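Unit 4: Small containers, lids and the working table
Course notes, Domestic Objects and Everyday Storage
Shu-fen Tai

A few of you asked for my notes on this one because the projector gave up halfway through, so I've typed them out more or less as I say them. They're a bit rambly. The reading for the unit is still chapter 11 of the course reader, and the sign-up sheet for October is on the door of room 434 as usual.

1. Where we got to last time

We finished on the kitchen drawer, and on Kai-wen Huang's lovely question about whether a container without its lid is still a container. I've been chewing on that all week! My short answer is yes, but it gets a different job. A tub that's lost its lid becomes a tray, or a pen holder, or the thing you put under a dripping plant. The lid on its own has a harder time of it. Mostly it ends up at the back of a cupboard with all the other orphans, and then somebody throws the whole lot out when they move house.

So this unit is lids first, then the table they live on.

2. Lids as the face of the thing

With a plain storage tub the lid is just there to close it. With a decorated one the lid is the part you look at, day in and day out, and the maker knows it, so that's where the picture goes. The colour, the little animals, the cheerful bit of English, all of it sits on top. I grew up with biscuit tins like this (my mother's sewing tin had a skating party on it, and I was crushed every single time I opened it and found buttons).

Three terms from the reader that you'll want for your write-up:

Face: the surface meant to be seen when the container is closed.
Rim: the edge that meets the body. Thickness matters here, as a fat rim is easier to grip and gives the lid a more solid look.
Orientation: which way up the face wants to be. A round lid doesn't care how it goes on, but the printing on it does. You can put it down with the words facing the wrong way and it still closes perfectly well, and I find that plenty of people never turn it back.

Have a look for mends and additions as well. Tape, stickers, a name in marker pen. I always tell people to write down what is there before they guess at what it's for. A strip of tape could be a label, a repair, a way of holding two things together, or just tape. Put your guess in the second column of the sheet, please, and keep the first column clean.

3. The working table

I use "working table" for any table where things are kept out because they're wanted, as opposed to a table that gets cleared for meals. A desk can be one. So can the end of a dining table, if the family has given up on it.

What I like about these tables is how mixed they are. You'll get tools next to toiletries next to a toy, and a fan in the middle of it all in the warmer months. Sorting by category, the way the organising books want you to, falls apart pretty quickly. I've had better luck sorting by how often a hand goes to each thing. Scissors tend to float about in the middle. Jars and tubs go to the back, up against the wall, where they can't be knocked over. Soft toys don't get used for anything in particular and still get a good spot, and I'm very much in favour of that.

Then there's the cloth. A printed tablecloth does a lot of work in a room. It covers a tired surface and brings in colour, and it also makes small things harder to find, which you'll know if you've ever dropped a needle on a floral one. When you do your own table, note the cloth first and the objects second, or you'll forget it completely. Nearly everyone in last year's group did.

4. The table for this unit

We'll spend the second half of class on one table: the round hedgehog lid, "let's begin" and all, with the flowery cloth, the orange-handled scissors and the mint green fan further back. Work in pairs and begin with the lid, using face, rim and orientation from section 2. After that, do the back row against the corkboard panel, where there's a clear container of cotton swabs and a mason jar with a handle. Don't skip the purple plush. 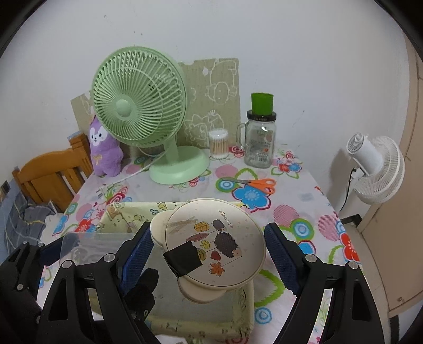 5. Your own table

For next class, choose one table at home and leave it exactly as it is. No tidying! I can always tell, and a tidied table gives you very little to write about. Draw a quick plan from above (stick figures of objects are fine, I'm no artist either) and fill in both columns of the sheet.

Then pick one lid from the table and write a paragraph on it. Where's the face? Does the picture have anything to do with what's inside? If the lid has wandered off from its container, say where you found each of them.

Aim for a page. The sheets are in the tray outside my office, and if they've run out, rule your own.

6. Bits and pieces

Bring scissors and a glue stick next time, we're making the paper tubs. If you borrowed the reader from the short loan shelf, its sticker number is 774 and it needs to go back by 12 noon so the other group can have it.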